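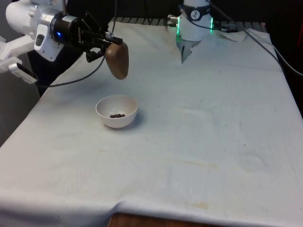
Kivard starts recording scooping tasks at its Urer workshop

March 1, 2026

Kivard has begun recording a new set of robot demonstrations at its workshop in Urer, with small household tasks as the subject. The first batch covers scooping. A person guides the arm through the motion while cameras and joint sensors record it, and the recordings are then used to train a control model.

The company wants 2,000 usable demonstrations before it trains the first full version of the model, which it calls Bisgaard. It had 300 on disk at the end of last week. Those came from the first stretch of work, when the team was still changing the table setup and the grip on the scoop.

"We threw out a lot at the beginning," said Florian Imhof, who runs data collection at Kivard. "Somebody would do a nice clean scoop, and then we'd look at the wrist camera and you couldn't see the bowl. The arm did fine. The recording was no use to us."

The current task uses a wooden scoop, a small white bowl and a pile of dark brown beans on a cloth-covered table. The operator brings the scoop down over the bowl, picks up some of the beans and lifts them clear. The bowl is moved to a new spot between recordings so that the model doesn't learn a single position on the table. The size of the pile changes too, from a full bowl down to a few beans.

Each recording lasts up to 60 seconds. Most are shorter. If the operator drops the scoop or knocks the bowl over, the recording is kept but labeled as a failure. Imhof said the failures go in a separate folder and will be used later to teach the system to spot when a try has gone wrong.

The cloth has caused some arguments. It wrinkles when the bowl is dragged and beans get caught in the folds. Operators asked for a bare table in the second week. The team kept the cloth, on the grounds that kitchen tables often have one and a model trained on a bare top might have trouble with it.

Two views are saved with every try, one from a fixed camera that looks over the table and one from a small camera close to the gripper. The gripper view turns along with the wrist, so the room often ends up sideways in it. Kivard leaves that footage as it is and feeds it to the model without straightening it.
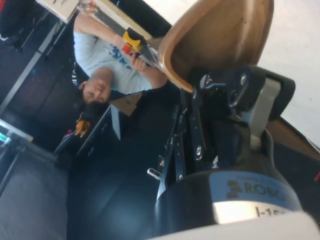 Checking and labeling

Every recording is looked over by a second person before it counts toward the total. Roswitha Hofstetter leads that part of the work. Her group marks the moment the scoop enters the beans, the moment it leaves the bowl and the moment the arm stops moving. They also note spills.

Hofstetter said a good day brings in roughly 180 recordings, though the checking falls behind when there are that many. New reviewers practice on old files first and compare their marks with hers.

"People disagree about when the scoop is in," she said. "Is it when it touches the top bean, or when it's under something? We picked the first touch and wrote it down. Now the marks line up a lot better."

The operators work in short shifts and swap places through the day. Imhof said this is partly for comfort and partly to get different habits into the data. Some people come in from the side of the bowl and some go straight down, and Kivard wants both.

What comes next

Scooping recordings are due to continue until May. After that the same workshop will move on to pouring, with the contents of one bowl tipped into another. A third task, wiping, has been discussed, but no start has been set.

An early model trained on the first 300 recordings has been run on the arm a few times. Imhof described the results as mixed. It usually finds the bowl, he said, but it tends to lift too early and come up with an almost empty scoop.

Kivard has not decided whether to release any of the recordings. A small sample may go to Kamov, a partner company that makes grippers, later this year.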